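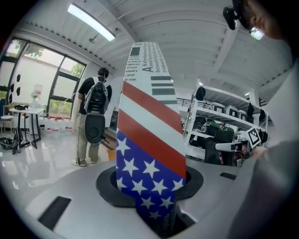 One reader of my last post, the one on drying out the bathroom, asked why I had measured humidity at the ceiling and nowhere else. The sensor was there because the fan was there. A fair complaint, so I repeated the test with two Proneo loggers, one on the ceiling and one on the windowsill at waist height.

Setup as before: ten-minute shower, door shut, window shut, fan started with the water. The fan is the old Gimusico unit with a 4-inch duct and one elbow. Each logger takes a reading every 18 seconds, and the full run gave me 2,766 readings across both units after I threw out the first night, when the door was left open.

The ceiling logger returned to its starting value 42 minutes after the water was shut off. The sill logger took longer every time, and on two evenings it had not come down by the time I went to bed.

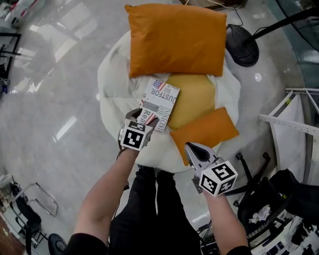 My guess is the gap under the door. It is too small for the air the fan wants to move, so the fan pulls what it can and the lower half of the room hardly mixes. Trimming the door is the cheap fix. I would leave the duct alone until that is done.

I will trim it this month and run the loggers again in September, when the windows stay closed at night. The raw file is a plain spreadsheet if anyone wants it.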